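Dewan tank trial: what the numbers leave out

The Vastcombe marine station says its new recirculating tank, Dewan, is ready for visiting researchers from February. Members who pay toward its upkeep may want to read the small print first.

The trial report covers 23 days of running. In that time 788 juvenile queen conch were kept in filtered seawater and survival was described as "in line with expectations." I looked for the expectations. They are not in the report, and Nataša Halilović, who edited it, told me they were "agreed verbally."

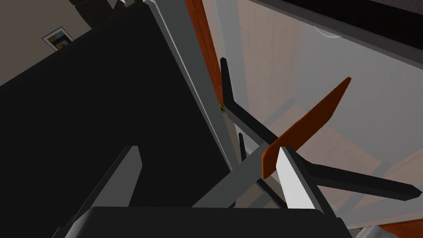 Small framed picture on a beige wall, computer rendering.

Then there is the cost. The Werex filter unit was budgeted at $2902, with cartridges extra. How many cartridges Dewan gets through in a year is left as "to be confirmed" – an odd thing to leave open after a trial of the filter.

Dennis Staniforth, who ran the trial, says a longer test would have meant missing the spring larvae season. Fair enough. But a tank that has never been through a summer has told us very little about warm water, and warm water is what kills conch here.

Špela Todorova has asked for the daily temperature logs. So have I. If they arrive before the next issue we will print them, all about 200 lines if need be.

– Norbert Hrnčiar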